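Oct 24, 2023

Media monitoring bench, notes on the Flarley keyword rebuild

Picked up where I left off with the Flarley account. The old search string was pulling in 600 mentions a week and most of it was junk – people with the last name Flarley, a horse, a church newsletter that comes up every single time. I spent the morning adding exclusions one by one and rerunning against the same week from February so I'd have something fixed to compare with.

Down to 84 now. I read all of them (yes, all of them, with a lot of coffee) and 8 are still wrong. Four of those are the horse under its stable name, so that's an easy fix. The others are a podcast that reads out listener names, and I don't want to block the whole show in case they ever do talk about the client. Leaving it for now.

Trade newsletters are still the sore spot. Bhatia's feed gives us the headline and the first two lines, then it hits the paywall, so anything with Flarley down in paragraph six goes right past us. I've put in for a reading login to the three we care about most. Until that comes through I'm doing them by hand first thing and pasting the clips into the shared sheet. If you do the morning pass, please put the date in column B and not in the notes!! I had to untangle last week's.

Sentiment scores: ignore them for Curar. The tool marks anything with "pain" in it as negative, and they sell pain relief patches, so there you go. I'm tagging by hand with plus, minus or flat. 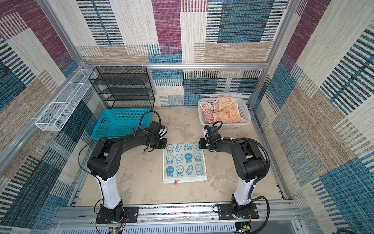
Do the Burnero clips go in the same sheet as Flarley?

Keep them in their own tab. The Burnero report goes out on a different day and their people want the reporter's name next to every clip, so the columns don't line up anyway.

Still to do: fix the horse, chase the logins, rerun the February week with the new string and save the export before I touch anything else.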